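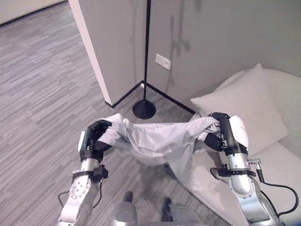 30 June 2021
By Telmo Requena

Went to Astden for the driver fitting. I had been putting it off since April, when Lozano came back from his and would not stop talking about spin. He says he has picked up distance. I have played behind him, beside him and in front of him since then and he is hitting it into the same trees, so I went in with my arms folded.

Haiyan Jiang did the fitting. She was pleasant and did not oversell, which made me more suspicious for the first ten minutes and less after that. She had me warm up with my own driver, the old one with the sky mark on the crown, and then started swapping heads and shafts. The screen gives you everything. Ball speed, launch, spin, how far off the center you caught it, what the club was doing in the hair's breadth before impact. I asked how it knew that last one and she said cameras, and I said fine, but I don't know that I believe it down to the decimal point.

My complaint with these sessions is the same as before I went. You hit your own club cold, stiff in the back, a bit embarrassed with somebody watching. Then you hit the new ones warm. By the fourth shaft I could have gained yards with a rake. I asked if I could go back to my own driver at the end and she said sure, though I got the feeling it wasn't something she was asked for often. I hit it better than at the start. A lot better. The Javenix shaft was still ahead of it on the screen, but the gap had gone from something you would pay for to something you would get from a dry fairway. 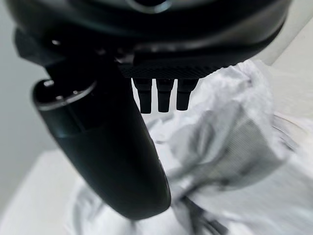 Gripper housing, close up.

The quote came to 1035 dollars with the head, the Javenix shaft and a grip. I said I'd think. Jiang wrote the specs down for me on a card anyway and I do give her credit for that, because I could take the card anywhere. Lozano says they kept his numbers on the computer and he had to ask twice.

What bothers me is the shaft. The brochure says it "loads progressively." So does every shaft, I would have thought, or it would be a length of pipe. There is a paragraph about how it was tested over 1000 swings, and not a word about who swung or what they were swinging against. If I made 1000 swings I would get better too, or more likely end up in traction. I read the thing twice in the parking lot looking for a plain number and didn't find one.

Stopped at Segura on the way home to hit a few before dark and ran into Lindalva Bastos on the practice green. She plays off a much lower number than I do and uses a driver older than mine. She asked to see the card, looked at it, and told me my loft was wrong and always had been. Too little of it. She said half the men at Segura play too little loft out of vanity. I said I had bought mine used and taken the loft it came with, and she said that was the other half.

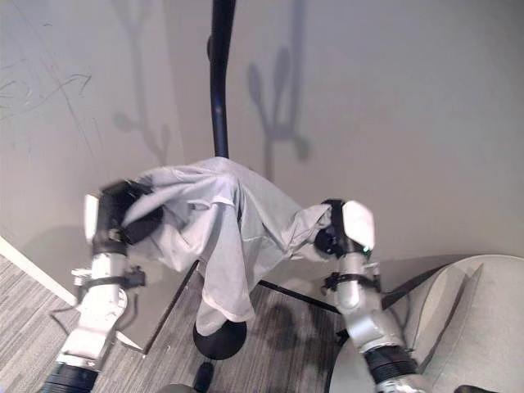
Can you fix the loft on an old driver without buying a new one?

If the head has an adjustable sleeve, you can usually turn it up a notch with the wrench that came with it, and if it's a glued head like mine you mostly can't, so you look for the same model used with a higher number on the sole.

I wrote that down the way Bastos put it, more or less. She also said that turning a sleeve up tends to close the face a bit, so somebody who already hooks it should go easy. I slice, so I would take any closing on offer.

It makes me cross that the fitting got to the same place by such a long road. I went back over the card at the kitchen table and the head Jiang liked best for me has more loft than mine. Most of the improvement may be right there, with nothing to do with the Javenix at all. She did try one shaft in two heads, but never my own shaft with more loft, because it won't go in their heads. I understand why. It does mean the one test I would want to see is the one I didn't get, and the part I could least judge is also the dearest line on the quote.

To be fair to them I should put down the other side too. My strike pattern was all over the heel, and I would not have known. I thought I was catching it high and in the middle. The little cluster of dots said otherwise, and when I put foot spray on the face at Segura it said the same thing, so I'll allow that the machine is right about where the ball hits the club. I moved half an inch farther from the ball and 3 in a row went straight. Then one went over the fence.
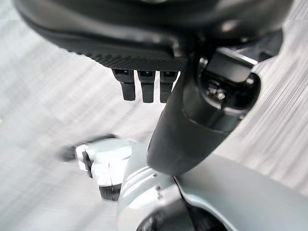
The balls are another matter. They had me hitting a Mekden the whole session, the expensive one, and I play whatever I find in the long grass. I asked whether that changed the figures and Jiang said a little. How little she couldn't tell me. I'd like to go back with a sleeve of my own scuffed ones, though I doubt they would let me put them into that nice clean screen.

Eusebio Sarmiento called after supper about the weekend. He wants to go off the back tees, and I said the fourth is 327 yards from there and I don't need it any longer than it is. He thinks I should buy the driver. He also bought the putter with the two mirrors on it.

Decision for now is no. I'll look for a used head with more loft, play the rest of the summer standing farther away from it, and keep the card in the bag. Need to call the pro shop about grips in the morning. Left knee sore again, same side as before.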